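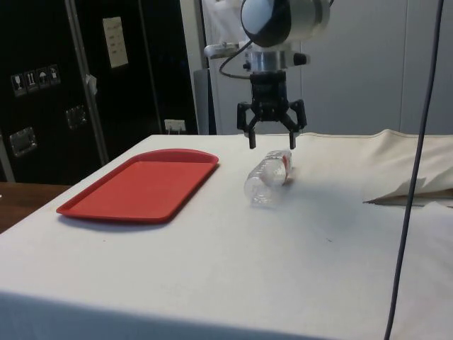

Tray, Bottle and Cloth
Tavulton Table Objects, Gallery 43
Compiled by Waltraud Ruppert, January 2023

Gallery 43 covers a covered table with a red plastic tray and a clear water bottle. It belongs to the clearing and tidying part of the collection, where ordinary table objects are recorded by shape, surface and the way they behave on cloth. Earlier galleries dealt with crockery and cutlery. Captions are kept short; the notes under the headings apply to the type of object in general, unless they refer to a particular view.

Record: 2112
Setting: table, covered
Objects: tray, bottle, table covering

Bottle on its side, tray to the left
The bottle lies flat on the cloth with its neck and cap towards the upper right and its base towards the lower left. The tray is empty and set at an angle on the left half of the table. A folded length of beige cloth is bunched on the right-hand side.

Bottle above the table, tray in front
The bottle is held horizontally, clear of the cloth, with the neck end gripped. Ribbed ridges show along the body. The tray shows its full outline, including the curved handle lips at the two short ends. 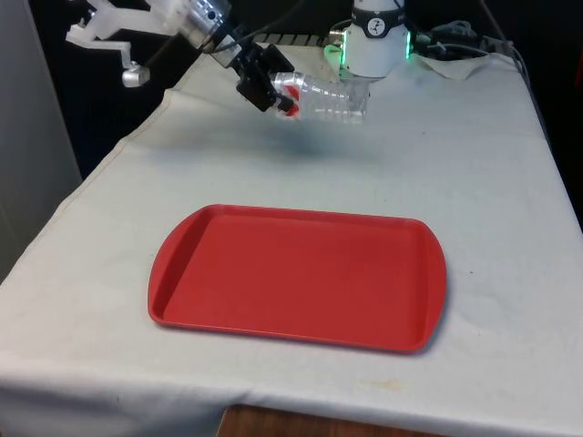 Notes on the tray
Shape: rectangular, rounded corners, raised rim on all sides, flat interior. Material: plastic, red.

The short ends flare outwards into lips, so the tray can be lifted without fingers passing over the rim into the load area. On trays with cut-out handles the opening weakens the end wall and lets spills through. A flared lip avoids both faults but takes up more length on the shelf, and this should be allowed for when measuring a cupboard. The inside length is the figure that matters for loading. The outside length is the figure that matters for storage. Older Tristley lists give only the second, and entries copied from them have been marked in the index.

A shallow rim will stop a lying bottle from rolling off during a level carry. It will not do so if one end is dropped. Load a lying bottle along the length of the tray when the carrier has to climb stairs sideways, and across it when the route is flat and has tight corners.

Notes on the bottle
Shape: cylindrical body, neck and cap. Material: plastic, transparent. Label: red and white.

Clear bottles are listed separately from tinted ones in the Tavulton index. They are harder to see against a pale covering, and the label is often the only part that reads well from across a room. For the same reason the label colour is entered as a search term and the colour of the cap is optional.

An empty plastic bottle is light for its size and will move if the cloth under it is pulled. Bottles should come off the table before the covering is straightened. Ridges stiffen the wall of a thin bottle, but a hard squeeze at the middle will still fold it. The neck is the stiffest part.

Notes on the table covering
Colour: white to off-white, depending on the light. The front drops over the table edge.

Pale cloth was chosen as the standard ground for this part of the collection after the June review. It shows the outline of a coloured tray clearly and takes a soft shadow. Patterned cloths from the Altıntaş set remain in use for plates and bowls, where outline is less of a problem.

Folds are recorded when they lie within reach of an object. A bunched section can hold a bottle at a slight tilt or hide a gap between two surfaces, so fold position is entered as left, right, front or back of the table. Record 2112 is entered as right.

Storage
Trays of this shape are stored flat, rim up. Stuleo racks accept them on edge, provided the lips face out and the load side faces the wall. Cloths are rolled to avoid hard creases. Empty bottles are kept with the cap on and the label intact; a bottle that has lost its label is moved to the unmarked group and given a new record.

Related galleries
Trays with cut-out handles
Bottles, tinted
Table coverings, patterned
Clearing a table: order of removal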